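My sister-in-law Kusum Rawat asked me in November when she'd be able to buy a robot that does the laundry, and I gave her a long, cheerful answer that boiled down to "not soon." She was annoyed. She has three kids and a basket that never empties, so fair enough!

I've been thinking about it since, mostly while doing chores of my own. Last week I put together a Flolano shelf for the hallway (more than 70 screws, and one of them is still somewhere under the couch). Half of that job wasn't screwing anything in. I was turning the bag over, feeling for the short ones, holding a panel up with my knee while I reached behind me for the driver. I never once planned any of it. A machine has to get every bit of that from somewhere.

My friend Akash Bisht runs the packing floor at Kashyap and he's a lot more hopeful than I am. His argument is that a shop floor is a kinder place than a kitchen, with the same parts in the same spots all day long, and he'd happily hand over the dull stuff tomorrow. I'm with him on that. Give a robot 2,000 identical boxes and it'll probably do fine. Give it Kusum's basket, with one sock inside out inside a pillowcase, and I'd like to see the video with no cuts in it. 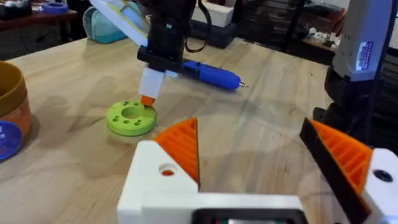

Small assembly work is where I'd put my own money, somewhere between Akash's boxes and the laundry. The parts are hard, they keep their shape, and you can print another one if it gets chewed up. But look at what even that asks for: a green ring with little holes spaced around its face, a fingertip right by its rim, and a blue cordless screwdriver lying on the table nearby. Picking up the ring is one problem. Picking up the screwdriver, getting the bit into a hole that size and keeping the ring from spinning is a whole pile of them, and I do it badly myself before coffee.

So I told Kusum to fix the dryer and wait. She's asked me to come over and fold in the meantime.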